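Foro Urneck > Casa y orden > Mesas, escritorios y estanterías

Tema: Mesa redonda de madera clara, ¿cómo la mantenéis despejada?

fikre_7
Hola. En el despacho tenemos una mesa redonda de madera clara que en teoría era para reuniones cortas. La usamos cuatro personas. A última hora siempre queda algo encima: botellas, rotuladores, móviles, cargadores. Además han salido dos cercos cerca del borde y una raya de rotulador de pizarra que no se va con agua. Busco dos cosas: quitar las marcas y alguna norma que la gente cumpla.

Hoser
Para la raya, alcohol de farmacia en un paño blanco, poco y sin frotar en círculos. Prueba primero por debajo del tablero. Si está barnizada no pasa nada. Si está aceitada te llevas el aceite y luego hay que reponerlo.

barry_inskip
No estoy de acuerdo con el alcohol. A mí me dejó una zona mate en una mesa barnizada. Goma de borrar blanca primero, y si no sale, agua tibia con una gota de lavavajillas. El alcohol lo dejaría para el final.

Hoser
Depende del barniz. Llevo años haciéndolo con alcohol y solo he tenido problemas con goma laca. Pero vale, goma primero.

fikre_7
Está barnizada, creo. Probaré con la goma.

Mesfin Demissie
Lo de las marcas tiene arreglo. Lo de las normas, menos. Nosotros pusimos una bandeja en el centro y se llenó en una semana. Ahora hay un cubilete colgado junto a la pizarra para los rotuladores y en la mesa no se deja nada al salir. Funciona más o menos. Las botellas siguen apareciendo, abiertas y todo, y los rotuladores sin capuchón también.

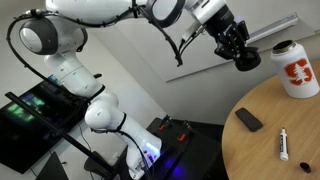 ¿Dónde conviene dejar el capuchón mientras se escribe en la pizarra?
Encajado en la parte trasera del rotulador, si el modelo lo permite. Suelto en una mesa redonda acaba rodando al suelo.

kukimach
Yo quitaría la mesa redonda. En un despacho pequeño se come el sitio y no se puede arrimar a la pared. Con una rectangular de 200 euros tienes un lado fijo para las cosas.

barry_inskip
Para hablar cuatro personas la redonda es mejor. En la rectangular siempre hay uno que no ve la pizarra.

kukimach
Depende de dónde pongas la pizarra.

Hoser
Volviendo a los cercos: si son blancos, es humedad en el barniz. Paño de algodón seco encima y plancha tibia sin vapor, unos segundos cada vez. Si son oscuros, el agua ha llegado a la madera y toca lijar. Grano 1.000 no te va a servir para eso, empieza por uno más basto.

fikre_7
Son blancos. La raya ha salido casi entera con la goma, queda una sombra. Mañana pruebo la plancha. Lo del cubilete me lo apunto, la mesa no la cambio.

Mesfin Demissie
Pon también posavasos. Cuatro, uno por persona, y que se queden en la mesa.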